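I have now spent 439 dollars on a project whose only goal is to put a cereal box into a basket, and I'm having the best summer of my life.

Quick recap if you're new: a few of us at the Wetholm shared workshop are building a grocery sorter out of robot arms, and we named it Vida. Esperanza Figueroa does the wiring and most of the sensible thinking. I do the code, the shopping and the complaining. The plan is to have it pack a basket for real by September (ha).

This month was all about grippers. The first set of pads was way too slick and anything with a shiny wrapper just slid away, so we cut new ones and I rewrote the closing routine so it stops squeezing once the motor current climbs. Cartons are good now! Small bottles are still awful - they roll, and then the arm chases them across the table like a sleepy cat.
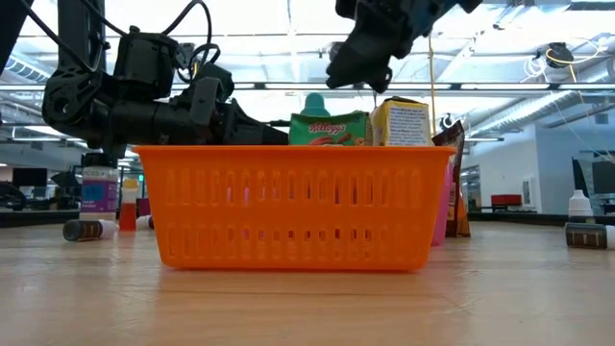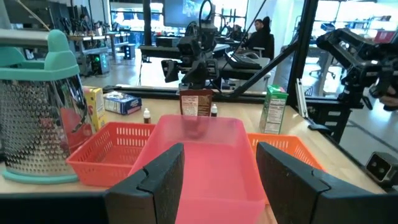
Cereal and company in the orange basket first, then the gripper's view of the pink bin with a grater off to the left.

I've been arguing with Esperanza about the wrist camera. She wants it tilted down more so we see the fingertips better, and I like having a bit of the far side of the table in view, mostly for when the second arm is moving. We tried her angle for 50 runs and I have to admit the grasps got better, so she's winning that one. I still lost 6 good runs to a cable that snagged on an elbow joint, and yes, I've ordered more cable clips.

The log file is up to 2862 lines and I've read maybe a third of it. If anybody has a nice way to plot joint errors over time without me learning yet another library, please leave a comment. Next up is the handoff from one arm to the other, and I'm already nervous about the juice.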